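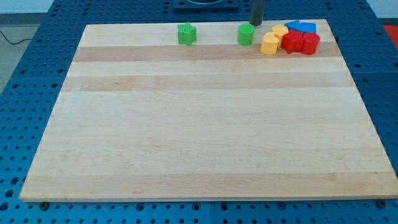
Fig. 1. Maple cutting board, glued up from strips.

Wood for Beginners, week 2: Why timber moves, and what to do about it
Notes by Annatjie Tshabalala

Welcome back, everyone, and a special hello to those who joined after the first class (do grab last week's sheet from the front bench, it has the tool list on it). Tonight is mostly talk, I'm afraid, but it's the talk that will save you the most heartache later on, so make yourselves a cuppa and settle in.

Wood never quite stops behaving like the tree it came from. It takes up moisture when the air is damp and gives it back when the air is dry, and every time it does so it changes size. Along the grain the change is so small you can forget it. Across the grain is another matter altogether, and anyone who has fought with a sticking drawer in a humid summer has met it already.

How a board is cut from the log makes a big difference:

Flat-sawn (or backsawn, as my grandfather always called it). Growth rings lie fairly flat to the face. Lovely wide figure, cheaper to buy, and the most inclined to cup.
Quarter-sawn. Rings stand close to upright. Straighter grain, moves less in width, costs more.
Rift-sawn. Somewhere in between, and very handy for table legs.

Gluing up a panel from narrow strips is an old and sensible way of getting a wide piece that behaves itself. Lay your strips out dry first and shuffle them about until you like the colours. Keep the grain running the same way, mark a big pencil triangle across the lot so you can put them back in order, and only then reach for the glue. Some people swear by flipping every second strip so the rings alternate. Girish Awasthi taught me that way and I still do it out of habit, though I've seen perfectly good panels made without it.

Sanding: start at 80 grit, go to 100, and wipe the dust off before you change paper. We'll talk about the finer grades when we get to oiling.

For next time: bring two offcuts of different species, look at the end grain, and sketch the rings. Rough sketches are fine, mine certainly are!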